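The Third Gear

I should start with the clock, I guess, or what was left of it. My grandmother bought it at Cinetti's back when Cinetti's still sold clocks (these days it's phone cases and keys), and it hung over her stove for 30 years, ticking through every pot of soup she ever made. When she moved into the apartment she handed it to me in a pillowcase. "It stopped in June," she said, like it was the weather's fault.

I am not a clock person! I can hang a shelf, I can unclog a sink, and that's where it ends. But she kept asking. Every Thursday on the phone, before hello practically, "Is it going yet?" And every Thursday I said almost, which was a lie, because the pillowcase was still on top of my refrigerator.

So finally I took the thing down to the Politis place on Allell Street, where they let you use a bench for 6 dollars an hour and somebody will glance over your shoulder now and then if you look scared enough. I looked scared enough. The woman at the desk gave me a white disc to set the little parts on and told me, very kindly, to keep my coffee on the floor.

The gears were the part I'd been dreading. They're so small. You breathe wrong and you've lost one, and I have always been a heavy breather when I'm nervous. I kept my elbows tucked in and my mouth shut and said a small prayer to whoever looks after kitchen clocks.

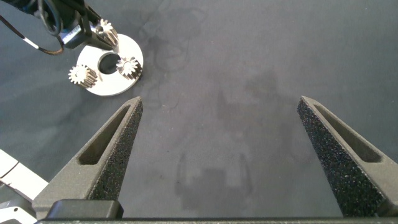

Two of them weren't the trouble, it was the third. It had one bad tooth, a tiny flat spot you could feel with a fingernail if you went around slowly, and every time the clock got to that tooth it simply gave up. I knew the feeling. The woman from the desk came over with her magnifier and said she could order a match from Fivberg, they had about 1,000 of these old gears in drawers up there, or I could buy a whole new clock for less money.

I thought about it for maybe a second. Then I asked how long the gear would take.

It took long enough that I had to say "almost" on the phone twice more, but by then it was true, so I said it louder. When the envelope came I went back to the bench, left my coffee in the car this time, and put everything together with my tongue sticking out like a kid doing homework. It ticked. It ticked so loud that a man two benches over laughed!

I called her right there, even though it was the wrong day, and held the phone up to it.

"It's fast," she said.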